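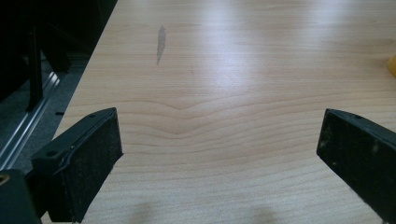

January, 14:20. Finish check on the Dilar table, top surface, before the second coat. Sayaka wanted a note on the gray mark toward the upper left, the narrow one that runs lengthwise with a slightly ragged outline. I can't say whether it is wear, a smudge or a stain. The short dark line just below it and to the right sits in the grain and is very faint; leave it alone. Grain dips into a shallow V near the center, with the darker bands bending down into it, so any sanding there follows the curve.

Tried on the gray mark, in order:
Dry microfiber, 23 strokes. No change.
Damp cloth, plain water, wiped off at once. No change.
White eraser, light pressure. Slightly paler at one end, could be my eye.
Mineral spirits on a swab. No change after drying.

Did not go to abrasive. Yoshinori's sheet for job 2141 says 320 grit by hand only, and the last spot treated that way on the Aoki bench came out shinier than its surroundings. If we sand, the whole board gets done end to end.

Gloss readings are on page 58. The first set was taken under the overhead light and should be ignored, the glare washes out the grain in the upper middle and I kept misjudging the streaks. Repeat with the side lamp.

Open: ask Leonilde if the Cudden oil, batch 151, darkens marks like this one. Tsutomu has the offcut for testing. Second coat on hold until then.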